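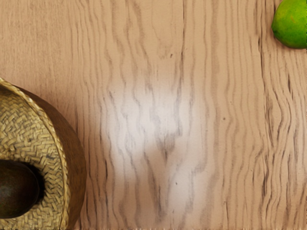 Putting the fruit away: where are we?

Every November somebody writes in to ask whether this is the year they can buy a machine that tidies the kitchen. Every November I say no, and then I get letters. So this time I went and looked at the smallest kitchen chore I could find anyone working on, which is picking a piece of fruit up off the table and putting it in the basket where it belongs. A three-year-old does it for a sticker.

The people working on it are at Bindix, two floors above a tile showroom in Cillham. They were good about having me in, knowing what I usually write. Mawar Ong runs the manipulation side. She started me off with the simulated version, because that's where most of the practice happens now. You get a rendered wooden table seen from overhead, a round green fruit that I'd call a lime up in one corner, and a woven basket down in the opposite one with something dark in it already, an avocado by the look of it. Between the two there is nothing but tabletop. The chore is to get the lime across.

I asked what was hard about that. Ong said the grain. I thought she was pulling my leg, but the wood in that scene is covered in wavy dark lines, much busier on the right than on the left, with a big pale washed-out patch through the middle. Her software has to learn that none of that is a thing you can pick up. There are tiny dark specks on the surface as well, and an early version of the system kept going for marks like those. It would line up very carefully over a fleck in the wood and close on it.

"It was extremely confident," she said.

To be fair to them, that problem is mostly gone. On the day I visited they ran the simulated lime 50 times with the layout shuffled, and it ended up in the basket on all but 10. Ong considers that a middling result and said so, which I liked. Then we walked down the hall to the real table and the number got worse. I counted 13 tries before lunch, and I would call five of them clean. On two others the fruit hit the rim of the basket and bounced off onto the floor, and Pirmin Wallner, who looks after the hardware, got up and fetched it. He has a bad knee. Put that in your labor savings calculation.

The rest were what the log calls partials. I have a complaint about partials. If I ask my son to put the lime in the basket and he pushes it up against the side of the basket and leaves the room, I don't give him half credit. Darmawan Lau, who writes the scoring, says partials tell them where the policy is weak and were never meant for customers. Fine. But they do turn up in the sales deck. I have seen the deck.

Speed is the other thing. The demo clips are sped up, as they always are, with the little multiplier down in the corner in gray type. At normal speed the real arm took long enough on one lime that I had time to read the fire notice on the wall, both sides.

What about the shop floor? Readers who pack for a living tell me I'm too hard on this stuff, because a warehouse is a simpler place than a kitchen. Some of that is right. Isauro Contreras manages the packing room at Thakur, the produce wholesaler, and he has had one picking station on trial since spring. It does limes and lemons out of one bin into another. He says it's steady at night and doesn't mind the cold. It also stops when two limes are touching in a way it doesn't care for, and then somebody has to walk over. In the worst week so far it called for help 173 times. He has the printout taped to the side of the machine.

He's keeping it, for now. The lease is cheap and he can't fill the night shift anyway. But he has moved it off avocados for good. "They're all a different amount of soft," he told me. "My people know by touching. That thing knows after." He charges the squashed ones to the trial.

I'd watch that one. A hard round lime on a bare table is about as kind a job as you could hand a machine. A ripe avocado sitting down in a basket, up against a straw weave with a shadow beside it, dark fruit against light straw, is a meaner one, and it's the one you'd want done at home. When I asked Ong if they had tried taking fruit out of the basket as well as putting it in, she said it was on the list. Fitriani Oei, who does their fundraising, said it was on the roadmap. I gather the roadmap is longer.

A few of you have also asked about Jaltora, the countertop unit with the waiting list. I requested a visit in the summer and again in the fall. They sent me a video both times, the same video, in which the arm clears a table that had three things on it. I wrote back asking to bring my own table. No reply as of this issue, and I'll print one if it comes.

My advice hasn't changed. If you run a packing room with one kind of fruit and a short-staffed night shift, go see Contreras's setup on a bad day and do your own math – count the walks across the floor as well as the picks. If you're after help in the kitchen, keep your deposit. Ong says I should come back next year and bring a harder fruit. I'm thinking of grapes.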